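冬天屋里太干，怎么护住木地板和木家具（家庭加湿入门，写给第一次过暖气季的朋友）

每年一到十二月，来问我的人就多起来了。有的说地板缝忽然能插进一张卡片，有的说柜门关不严，还有一位说半夜听见衣橱“啪”地响了一声，吓得坐起来开灯看了半天。我住的屋子暖气烧得足，这些事都碰上过，早些年也手忙脚乱，什么都买过，什么都往屋里摆过，后来慢慢摸出一套做法。说不上多高明，可是一年一年照着做下来，家里的木头安稳多了，人的嗓子也跟着舒服了不少。这篇就把我的做法从头讲一遍，话可能多一些，您泡杯茶慢慢看。

先弄明白木头怕什么

木头一直在跟空气换水分，空气潮它就吸，空气干它就往外吐。吸了会胀，吐了会缩，而且主要是横着纹理的方向在变，顺着纹理几乎不动。所以地板的缝总是出在长边上，桌面开裂也总是顺着木纹走。知道了这一点，再看家里那些小毛病，心里就有数了，不会一看见缝就去找人打胶。

冬天关起窗来烧暖气，屋里的水汽本来就不多，温度一升，相对湿度就掉下去了。掉得慢，木头还能跟着一点点调整；掉得快，外层先缩，里层还没反应过来，这时候最容易裂。很多朋友以为只要最后的数字好看就行，其实那几天的急降才是最伤的。所以我总劝大家，动手要早，暖气刚开的那一周就该把事情做起来，别等缝张开了再补救。

实木、多层实木和强化地板的脾气也不一样。实木最敏感，多层的稳一些，强化地板的表面几乎不吃水，可是底下的基材和接口还是会受影响。搞不清自己家是哪一种，可以翻翻装修时的单子，或者找一块过门处的收口条掀开看看断面，一层一层的就是多层。租房的朋友问一声房东也行，多半记得。

第一步：把屋子看一遍

不要急着买机器。先挑一个白天，把每间屋子慢慢走一圈，靠墙角的、靠暖气的、靠窗的地方都蹲下来看看。蹲下来很要紧，站着看什么都挺平整，人一低下去，缝宽缝窄、边上有没有翘，斜着光一看就清楚了。看的时候拿支铅笔，在一张草图上画个记号就行，不用多讲究，我自己那张是画在快递纸盒的背面的，到现在还夹在抽屉里。
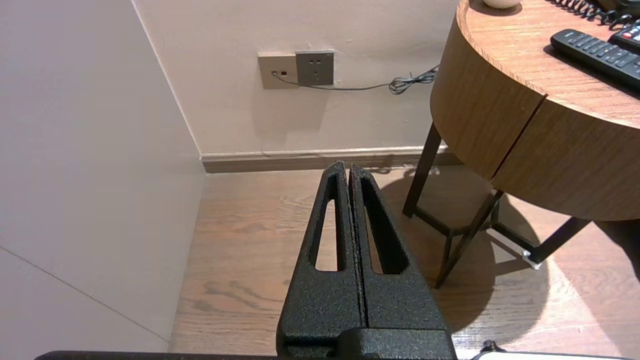 Hauke Kasten：我补充一句，蹲下来看的时候最好顺便用手背贴着踢脚线走一遍。我家墙角那道缝，夏天根本没有，一进冬天就张开，用手背能感觉到有凉风往里钻。一开始我光顾着加湿，怎么加都上不去，把踢脚线后面堵好了才稳住。漏风不管，机器开一整夜也是白开。

他说得很对，我把这一条也加进来了。检查漏风不用什么工具，手背比手心灵敏，贴近了慢慢移就行。窗框四周、门底下、空调管穿墙的洞口，都是爱漏的地方。漏得厉害的，贴一圈密封条；空调洞口用胶泥塞一塞，胶泥先在手里揉软，再往里按，按完用湿手指抹平。踢脚线后面的缝可以塞一点泡沫条，塞到看不见为止，不要硬顶，顶得太紧，等夏天木头胀回来就没地方去了。

第二步：买一只湿度计，并且先校准

湿度计不用贵，但是一定要校准。我用的是一只Geltau的小表，屏幕不大，字倒是清楚。刚拿回来的时候我拿它跟旧的那只摆在一起，两只表各说各的，谁也不服谁，我就用老办法给它们断了个案。

办法是这样的：找一个能封口的保鲜袋，再找一个小瓶盖，往瓶盖里放满食盐，滴几滴清水，搅成湿沙子那样，看着潮潮的，但是不能有水浮在上面。把瓶盖和湿度计一起放进袋子，封好口，别让盐碰到表。放在温度平稳的地方，离暖气和窗户都远些，过一夜再看。饱和食盐水上方的空气，在室温下会稳定在百分之七十五上下，表上显示多少，跟它一比，差多少就记多少，用一小块胶布写了贴在表背后。我那只Geltau低了2个点，以后读数的时候心里加上去就行。

盐买最普通的那种，一包能用好多年。有朋友一次倒了100克进去，其实一瓶盖足够了，倒多了还得等它慢慢平衡，反而更久。做完把瓶盖洗干净，湿度计用干布擦一擦，别让盐粒留在通气孔旁边，盐会吸潮，日子久了表又不准了。

第三步：定一个自己家够得着的目标

书上给的范围都挺漂亮，可是各家的房子不一样，窗户旧一点的，硬要往高里加，玻璃上先挂满了水珠，流到窗台上，木窗台反倒泡坏了。我的建议是先别管书，把湿度计放好，什么也不开，看两三天，记下早晚各是多少，然后在这个基础上往上抬，抬到玻璃边角刚要起雾的时候停下来，再往回退一点点。退到不起雾的那个数，就是您家冬天够得着的上限。

一般来说，能稳在百分之四十左右，木头就已经很舒服了。稳比高要紧，这句话我跟每个人都说，说得自己都嫌啰嗦。白天三十、夜里五十，这样来回折腾，还不如老老实实一直停在三十五六。

有一年我特别想知道一夜到底要补多少水，睡前把加湿器的水箱装满到800毫升的刻度，早上起来用厨房秤称剩下的，算出来用掉了452毫升。那天外面刮风，门窗关着，人睡得挺香。这个数只对我那间卧室管用，您家面积不同、漏风的程度不同，得自己称一次。称一次就知道水箱够不够撑到天亮，半夜也就不用惦记着爬起来加水了。

第四步：加湿器怎么选，怎么摆

常见的大致是两种，一种喷雾的，一种靠湿帘蒸发的。喷雾的便宜，看得见白气，心里踏实，但是自来水里的矿物质会跟着喷出来，落在深色家具上就是一层白粉，要用纯净水或者凉白开沉淀过的水。而且雾气落到哪里，哪里的木头就湿，正对着柜子喷一个冬天，漆面会发乌，边上会起毛。蒸发的那种看不见雾，出来的是潮空气，不容易把哪一处弄湿，木家具多的家里我更推荐。我现在用的Demach就是蒸发的，声音像一台很小的风扇，睡着了也就听不见了。

摆放的时候记住几条。离墙和家具留出一臂远；别直接放在木地板上，底下垫一个有边的托盘，万一漏水能接住；别放在暖气正上方，热气一冲，机器会误以为屋里更干，拼命出水。托盘我用的是旧烤盘，难看是难看了点，可是真结实，边也够高。

卧室里最容易犯的错，是把加湿器搁在床头柜上。大家都是图方便，伸手就能够着开关嘛！可是床头柜的台面天天挨着那股潮气，又离枕头太近，柜面和床头的布料都不好受。我有个圆形的小柜子就吃过这个亏，水杯底下一圈白印，擦了好久。后来我立了个规矩，床头柜上只放不出水的东西，水杯也要垫杯垫。

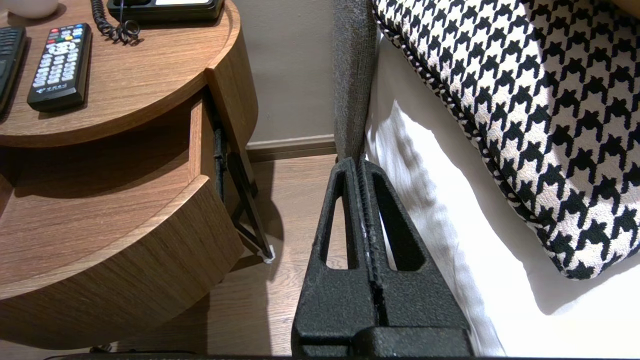
圆形木床头柜，上层放着电视遥控器

顺便讲讲那圈白印怎么救。白印多半是水汽进了漆层，还没到木头里，救得回来。先用干的软布盖在印子上，熨斗开到最低一档，不要蒸汽，隔着布轻轻按一下就拿开，看一看，再按一下，每次只停一两秒。印子淡了就停手，等它凉透了再看，往往比刚按完时更淡。千万别心急把熨斗搁在上面不动，漆一软，布纹就印上去了，那可比水印难办得多。要是印子发黑，说明水已经进到木头里，这个办法就不灵了，得打磨了重新上油，第一次做的朋友最好先在柜子背面试一试。

上了油的旧家具，入冬之前可以薄薄地补一遍油。我用的是Tarigan的家具油，换别家的也一样，只要是干得透的那种。倒一点在布上，顺着木纹推开，等一刻钟，用干净的干布把浮油全擦掉，擦到手摸上去不沾为止。用过的油布要摊开晾，或者泡进水里，别揉成一团扔进垃圾桶，油在氧化的时候会发热，揉在一起是真会着火的，这一条请一定记住。刷过清漆的家具不用上油，油进不去，只会浮在面上粘灰。

第五步：湿度计放在哪里

湿度计的位置，我看比牌子重要得多。放错了地方，再准的表也会带着您白忙一场。 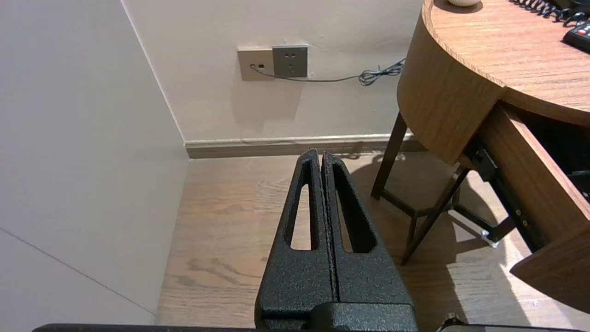

湿度计最怕三样：太阳、暖气和机器的出风口。太阳一晒，表壳热起来，表周围那一小团空气也跟着热，显示出来的湿度就偏低，您一看数字低，又去把机器开大，结果屋里别处都潮得不行了。所以放之前先挑个晴天，看看光落在哪里。像这间屋，右边的地面上有好几块亮得很，还叠着家具的影子，表就不要放在那一侧，往晒不到的墙边挪。光斑一天里会走，早上看一回，下午再看一回，两回都没晒到的地方才算数。高度的话，放在坐着时胸口那么高最合适，书架中间一层就很好。地板附近比较凉，读数会偏高，要是您主要是为了地板，可以偶尔把表放低过一夜，对比着看。

晒得久的那片地板，冬天也要多留心。太阳照着的地方干得快，颜色也变得快，地毯底下和外面过两年就能看出深浅来。家里有纱帘的，中午那一阵拉上就行，不用整天捂着。地毯和小凳子隔一阵子挪一挪，让颜色变得匀一点，挪的时候抬起来，别拖，毛毡垫下面夹着一粒沙子就能拖出一道长长的印。

第六步：日常照看

加湿器的水每天换新的，别在剩水上面接着加。水箱每周洗一次，柠檬酸兑温水泡半个钟头，水垢就松了，用软毛刷刷刷边角，再拿清水多冲几遍。湿帘发硬发黄了就换，别舍不得，闻到一股鱼缸味的时候已经晚了。

地板冬天少用湿拖把。很多人觉得屋里干，多拖几遍等于加湿，我以前也这么想！可是水从缝里渗下去，表面一会儿就干了，底下还潮着，上下一拉扯，板子就翘了。用吸尘器的软刷头吸一遍，脏的地方拿拧得很干的布单独擦，擦完再用干布带一下，足够了。

已经张开的缝，冬天先不要填。这是问得最多的一件事，我每次都得劝好久。冬天缝最大，您这时候填满了，夏天木头胀回来没处去，轻的把填料挤出来，重的整片拱起来。等过完一个夏天再看，合上了就随它去，合不上又实在碍眼的，挑春秋天不冷不热的时候，用有弹性的填缝料薄薄地补一道。

晾衣服也算一种加湿，我家冬天就把洗好的床单晾在屋里，又香又不费电。只是晾的时候要离衣柜远一些，湿度也会一下子冲上去，所以那天就把机器关掉，等衣服快干了再打开。鱼缸、绿植都能帮上一点忙，不过帮得有限，别指望一盆绿萝能顶一台机器。

快到春天停暖气的时候，加湿也要慢慢收。先把档位调低，过几天改成只在夜里开，再过几天才停。停了以后把水箱倒干，盖子敞着晾透，湿帘拆下来另外晾，都干了再收进箱子。箱子上写一句“湿帘该换了”或者“还能用一季”，明年拿出来的时候您会感谢自己的。

读者来信里问得比较多的几件事

Yevhen Hrynyshyn来信问，钢琴放在客厅，要不要单独给它加湿。我的看法是先把整间屋子稳住，琴离暖气和外墙都远一点，再去问一问平时来调律的师傅，要不要在琴里面装东西由他来定。往琴箱里塞一杯水的土办法我是不赞成的，碰翻了心疼都来不及。

还有朋友搬到Gostevar以后，发现那边是地暖，问做法一不一样。大体一样，只是升温要更慢，刚开的时候每天只往上调一点点，停的时候也一样。地暖上面别铺厚地毯，热散不出来，闷在底下，那一块木头会比别处干得厉害。矮柜子最好也带腿，底下能走风。

衣橱半夜“啪”地响，是木头在缩的时候接缝处松了一下劲，偶尔响一两声不用管。要是连着几天都响，就去看看湿度是不是掉得太快，再看看背板的螺丝，太紧的松小半圈，给木头留一点活动的余地。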